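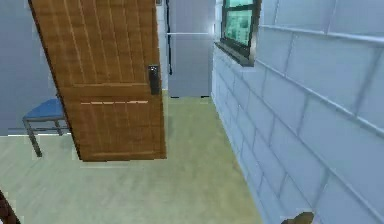
Davoud Nouri asked why anyone should trust a motion planner whose only grades so far have come from the people who wrote it, and he asked it in the first line of his comments on our draft. We didn't have a good answer then. What we have now is a partial one, and the software described in this release should be read with that in mind.

**Widden releases Stirach, a checking layer for household robot planners**

**Simulation results are published in full, including the failures**

PLISTCOMBE, 8/5/23 - Widden today released Stirach, a software layer that sits between a robot's perception system and its motion planner and refuses to pass along a plan it can't back up. It is available for download now, with source code, test rooms and logs.

The company is making no claim that Stirach makes a robot smarter. It doesn't plan anything. It takes in the plan, the current map of the room and the perception system's own confidence in that map, and asks whether the arm would be moving through space the robot has seen or space it has guessed at. If too much of the path is guesswork, Stirach sends the plan back with a note saying where the trouble is.

"Most of the planners we looked at treat 'I haven't seen anything there' and 'there's nothing there' as the same statement," said Intan Ngau, who leads the planning team at Widden. "A door standing open into a room is a good way to find that out. Half the room is behind it, and the planner draws a nice smooth line straight through the part it can't see."

**What was tested**

Stirach was run through 3,115 episodes in simulated homes. Each episode gave a simulated robot one job: fetch something, put something down, open or close something, or get from one room to another without hitting the furniture. Three planners were used, two of them open source and one written at Widden. The same jobs were given to each planner with Stirach switched on and again with it switched off.

With Stirach on, collisions went down for all three planners. So did the share of jobs finished. Both results were expected, and Widden would ask readers not to quote the first without the second. A robot that refuses to move has a perfect safety record, and a checking layer that says no often enough will look wonderful on a collision chart.

Stirach blocked a plan and never approved a replacement in 507 episodes. The team replayed every one of those with the checks turned off to see what would have happened. In 56 percent of them the arm or the base hit something. In the rest it got through fine, so Stirach had stopped a job that could have been done. That is a high rate of false alarms, and the company doesn't consider it good enough for a product anyone would live with.

"I've read plenty of announcements where that second group goes missing," said Jamie Cropper, who wrote the replay tool. "You say you prevented so many collisions and you leave it there. Our own first draft did exactly that."

**Where it still goes wrong**
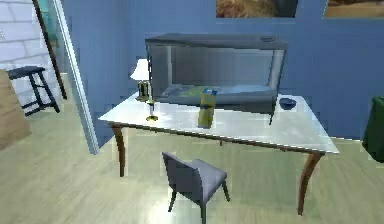

Depth estimates near transparent and shiny surfaces were the largest single source of bad decisions. The simulated depth sensor in the test rooms was given noise meant to copy what real sensors do with glass, and the noise model is itself a guess. On a table like this one, the wall shows faintly through the sides of the aquarium, and a planner reaching for the tall yellow-green bottle in front may be told there is free space behind it where there is a pane. Stirach caught many cases of that type when the tank had a visible lid or dark edges to hang a shape on. It caught far fewer when the edges were out of view. Glossy tabletops caused the opposite trouble, with highlights read as small raised objects and perfectly good plans turned down.

Thin parts were the next problem. Stool crossbars, chair legs and candlestick stems tend to drop out of the map at the resolution most people run, and Stirach can't vouch for something that was never in the map to begin with. Raising the resolution helps, and it also slows each check enough that on a small onboard computer the robot spends more of its time waiting. Users will have to pick. The default setting favors speed, a choice that was argued over at Widden and may change.

Doors deserve a mention too. Stirach treats a door as a fixed object until it is told otherwise. If the robot bumps or pulls one partway through a job, the old map is wrong and the check is being made against a room that no longer exists. A fix is planned for November. It was also planned for the current release.

**What simulation can and can't say**

No part of the published testing was done on a physical robot. Widden doesn't regard the results as evidence that Stirach will work in anybody's kitchen. They are evidence that it does what its authors meant it to do in rooms its authors had control over, and the gap between those two things has swallowed a good many robotics projects.

Surfaces in the test rooms are cleaner than they should be. Lighting is even. Friction is a number in a file. Furniture stays where it was put unless the robot moves it, and no one walks through carrying laundry. The robot's own arm in simulation goes where it is told, with a little added jitter that is probably too polite.

Haslam, a robotics integrator that has used earlier Widden tools, has agreed to run Stirach on hardware and to publish its logs whichever way they come out. Widden is supplying the software and has no say over which jobs are chosen. The first trial will last around 10 weeks.

"We told them we expect it to be annoying," said Lorraine Tapley, who will run the trial at Haslam. "It'll stop for reflections, it'll stop for shadows, and my operators will want to switch it off by lunchtime. If they do switch it off, that goes in the log. I'd sooner have that written down than a video of one good pick."

Barış Ateş, who maintains the perception interface at Widden, said outside developers should begin with the confidence settings before blaming the checker - or crediting it. "If your detector says it's sure about everything, Stirach will believe it," Ateş said. "We can't fix an overconfident model from downstream. Please look at what yours is telling us before you file a bug."

**Availability**

The release includes the Stirach checker, adapters for the three planners tested, the simulated rooms, the replay tool and the complete episode logs. Logs for the blocked plans are in a separate folder so they can be read without downloading the rest. Nouri's comments on the draft are included there as well, at his request, along with the replies. Two of his questions have no reply yet.

Stirach runs on Linux. A Windows build exists and hasn't been tested enough to recommend. The software shouldn't be used as a safety system, and it doesn't replace an emergency stop, a force limit or a person standing nearby who is paying attention.

**About Widden**

Widden makes planning and debugging tools for mobile robots with arms. It is based in Plistcombe.

**Press contact**

Jamie Cropper, Widden, Plistcombe. Requests for demonstration footage will be answered with a link to the full set of episodes, failed ones included.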